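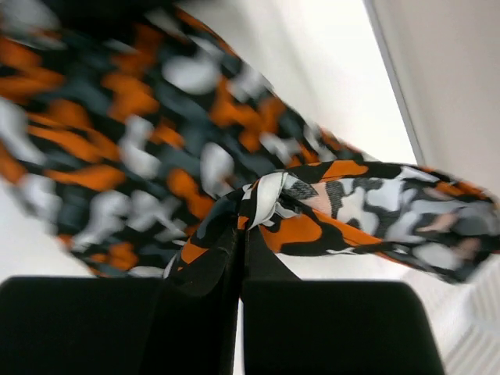

Folding and storing lightweight printed scarves

Thin scarves are harder to fold than heavier ones. The cloth shifts under its own weight, an edge curls as soon as it is released, and a busy print hides the creases and twists you are trying to remove. The method below produces a flat packet that stands on edge in a drawer. It works for square and rectangular scarves in any light woven or knit fabric.

What you need

A clear table or ironing board at least as wide as the scarf is when folded in half
A folding card, 6 inches wide, cut from stiff cardboard
A steamer or iron, if the scarf is creased

Step 1. Find a corner

Do not start from the middle. Lift the scarf anywhere, then run one hand along the cloth until you reach a hem. Follow the hem to a corner and hold it. If the fabric has gathered into a knot or a tight twist, lay it on the table before going further. Pulling on both ends tightens the twist.

To open a twist, work from the loosest loop. Slide a finger under it, lift, and let the cloth below drop free. Repeat until the hem can be followed without interruption.

Step 2. Identify the right side

On printed fabric the right side usually has sharper edges between colors. The back is often paler, and on very thin cloth the difference may be slight. Camouflage and animal prints are the worst case, as the blotches have no up or down and there is no repeat large enough to use as a guide. Check the hem instead. On most scarves the hem is rolled or turned toward one side, and that side can be used as the reference even if you are not sure which face is the printed one.

Lay the scarf with the reference side down.

Step 3. Remove creases

Pass a steamer over the cloth without touching it, keeping the head moving. With an iron, use the setting on the care label and a pressing cloth. Let the scarf cool flat before folding. Fabric folded warm will hold whatever line it is given, including the wrong ones.

Step 4. First fold

Bring the two long edges together. For a square scarf, either pair of edges will do. Match the corners first, then the hem between them. Smooth from the fold toward the open edges with the side of the hand. If a ripple forms, lift the top layer and lay it down again. Pushing a ripple across thin cloth only moves it.

Step 5. Second fold

Fold lengthwise again so the strip is a quarter of the original width. A scarf 28 inches across gives a strip of 7 inches, slightly wider than the card. In that case turn the extra inch under on the open side. For a wider scarf, fold in thirds at this step instead and check the result against the card.

Step 6. Roll or fold over the card

Place the card at one end of the strip. Turn the cloth over it, then keep turning the card along the strip until the cloth is used up. Keep even tension, but do not stretch it. Knits in particular will spring back later and loosen the packet. Slide the card out from the side.

Step 7. Store

Stand the packet in the drawer with the last fold facing up. Packets should touch without being compressed. If the row leans, put a bookend or a small box at the end of it.

Notes on problems

The packet opens in the drawer. The final turn is probably too short. Start again and turn the loose end inside the previous layer.

One corner sticks out. The scarf is off square. This is common in inexpensive scarves and cannot be corrected by folding. Put the uneven corner at the end where the card starts, so it is enclosed by the later turns.

The print shows only dark areas. With large irregular prints, the outer panel may end up mostly black or mostly one color, which makes similar scarves hard to tell apart. Start from the opposite end and a different part of the print will face out.

Fringed ends. Comb the fringe straight with the fingers and fold it back over the scarf before Step 6.

Refold stored scarves every few months, changing the position of the first fold by an inch or two so the crease does not set in the same place.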